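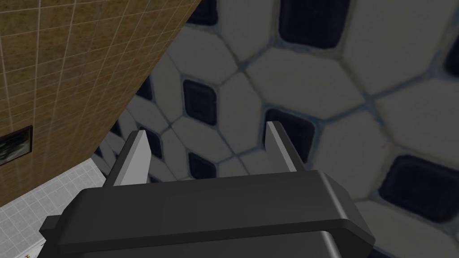 Do you have to rerun every episode when you change one planner setting? Depends on the setting, but for anything that touches collision margins, I do the lot.

So that was my August, a thousand-odd bits of coffee and one config file. The full set in Plalter is 1478 episodes and I'd bumped the approach margin by a hair, thinking it'd be harmless. Ha.

302 of them came back flagged! Same seeds, same start poses, same everything. I sat there at 11 pm scrolling the log like it owed me money.

First suspect was Fleter, our little logging layer, which has a history of stamping joint states one tick late. Checked it — clean this time. Sorry Fleter, I said some things.

Second suspect was the IK solver. I capped it at 1000 iterations ages ago and forgot to write that down anywhere (great work, me). Raised the cap, reran, got almost the same failures in a slightly different order.

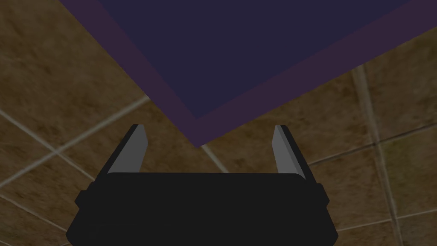
The margin gets applied before the pre-grasp pose is picked, and I had it in my head the other way round. So the planner inflates the target, decides the nice straight approach is too tight, and goes off hunting for a silly sideways one. Flat things with square corners suffer most. Take the purple one with the navy middle: fingers wide open, a corner pointing down towards the gap between them, and I'd started out blaming the yaw estimate for views like that. Wrong tree, wrong forest.

Swapped the order of the two calls, which is a four-line change, and the flagged count fell by 271. I did a lap of the kitchen.

The leftovers look like a separate bug in how Jirnenine caches its distance field between resets. If you've seen stale voxels hanging around after a reset, please tell me what you did about it!

Also yes, I'm still on the old Lazăr build for replay. The new one's got a much nicer colour picker for the overlays but it drops my camera bookmarks every time I close it, so I'm staying put for now.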